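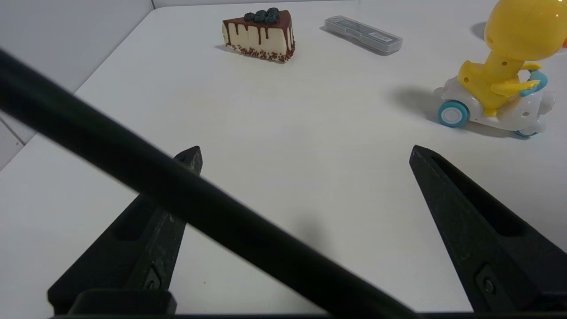 # Week 6: Grouping small things on a table

Before we talk about shelves and storage, I want you to practice on a plain white tabletop. White is unforgiving – every shadow shows, and so does every lazy gap. I've taught this unit at Nerkeck for years and still fuss over it!

**What to look for**

- **Color weight.** A yellow duck pulls your eye before anything else. Put it down first, then see what it does to the toy cake.
- **Direction.** A wedge of cake has a point, so it works like an arrow. Turn it and the whole table reads differently (try this at home with real cake, then eat the evidence).
- **Quiet pieces.** Slim cases and plain dishes give the bright stuff some room. Most of you skip them in your first layout.
- **Rows.** Two loose rows are plenty. Look how the peach sits way back by the wall while the big red apple comes forward – same fruit bowl, totally different jobs.

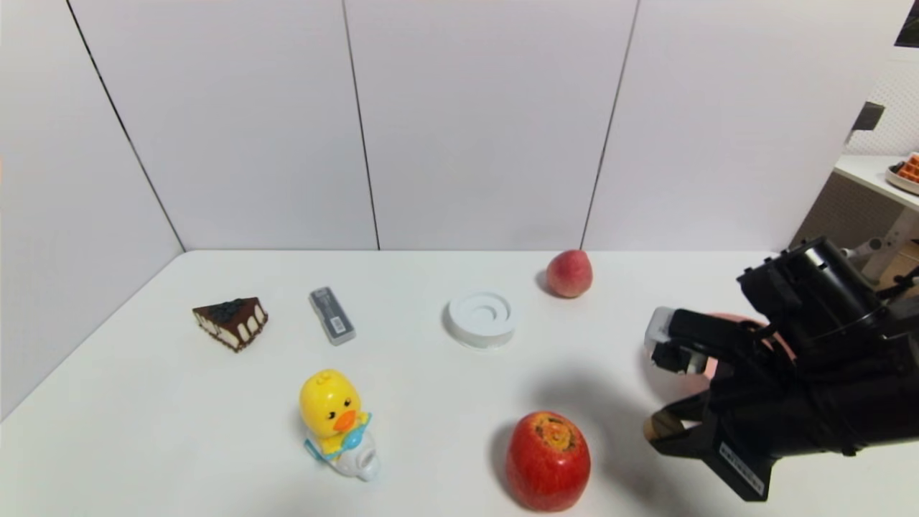 ## For next class

Read the Kristiansen chapter on spacing, up to page 80. The Dokov reading is optional, but I love it.

Then pick your own small objects, lay them out on something pale, and write me 600 words on where each one ended up and what you moved. Sketches are welcome, and pencil is fine. Bring the objects along in a box or bag, since we'll swap sets with the 16 people in the Prosetti section.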